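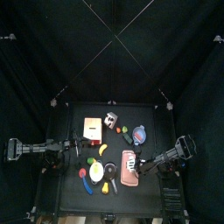 Photo: Ekaette Olatunji

Print this message | E-mail this message

Bullham Edge & Tool List
Subject: Re: Folding saw for the truck, and what oil on the pivot

Replying to the message from Stostwood, quoted below with the parts I'm answering.

> I want a folding saw to leave in the truck full time. Mostly
> for limbs across the road after a storm and a bit of trail
> work in November. I have been looking at the Matlala with the
> 12 inch blade. A guy at work says a folder that long flexes
> too much and I should get a fixed saw and a scabbard.
>
> Second question. The pivot on my old folder has rusted twice
> and I don't want to do that again. What do people use? I have
> been using the same spray I use on door hinges.
>
> Last thing, is it worth filing these blades or do you just
> buy new ones?

I've had the 12 inch Matlala for a few years, so I can speak to that one. I haven't owned the shorter version.

On flex: the blade does bend if you push hard on the forward stroke. It cuts on the pull, so there isn't much reason to push hard. I kinked mine slightly the first season, near the tip, clearing a maple limb that was hanging under its own weight. The cut closed up and I shoved. It still cuts but it drifts to the left a little. A fixed saw with a thicker blade would have taken that better. If the person using it is used to a regular carpenter's saw, he will probably bend a folder sooner or later, and I'd get the fixed one in that case.

For a saw that lives in a truck I still prefer the folder. A scabbard in the door pocket rattles, and the one I had behind the seat wore through at the bottom and the teeth got into a jumper cable. The folder goes in the bag with the tow strap.

Check the lock before you buy if you can get one in your hand. Open it, hold the handle, and press the back of the blade against a bench. There should be no give at all. The first one I was sent had some play and I exchanged it. The second was fine and that's the one I have now. Some of these have two open positions. I use the straight one for almost everything and the angled one for overhead limbs.

On the pivot: stop using the hinge spray. It is thin, it dries out in a hot cab, and sawdust sticks to whatever is left. I take the pivot screw out in spring and fall, wipe both faces with a rag and mineral spirits, and put on a very small amount of grease. Then I snug the screw until the blade stays where I leave it but still swings with one hand. A drop of blue threadlocker on the screw keeps it from backing out. Don't use red. On the blade itself I use paste wax, applied and buffed off. It holds up to pine pitch better than oil did for me.

If yours has already rusted twice there may be pitting on the washers. Look at them with the screw out. If they feel rough to a fingernail, replace them. The hardware store in Brolville has a drawer of thin bronze ones in the back aisle and one of those fit mine, but take the old one with you to compare.

On filing: no. The teeth on these are hardened at the tips and a file will skate off. You'll ruin the file. Replacement blades are sold separately and swap in with the same screw. I change mine when it starts to leave a fuzzy cut in green wood. Before you decide a blade is dull, clean it. Pitch in the gullets makes a good blade feel bad. Soak it in warm water and dish soap, go over it with an old toothbrush, and dry it right away.

One more thing you didn't ask about. Wear a glove on the hand that isn't holding the saw. The blade can jump when you start a cut on wet bark. I have a scar on my left thumb from doing that barehanded, and it took a good while to heal.

If you do go with the fixed saw, please post how it works out. I'd like to know whether the newer scabbards have a drain hole, as mine held water.

Ekaette

Print this message | E-mail this message

Recent messages in this list
Hatchet handle loose again after soaking
Pocket sharpeners, coarse side worn smooth
Re: Pliers that will cut fence wire
Which headlamp for cold weather?
WTB: leather sheath for a small fixed blade
Re: Re: Removing pitch from loppers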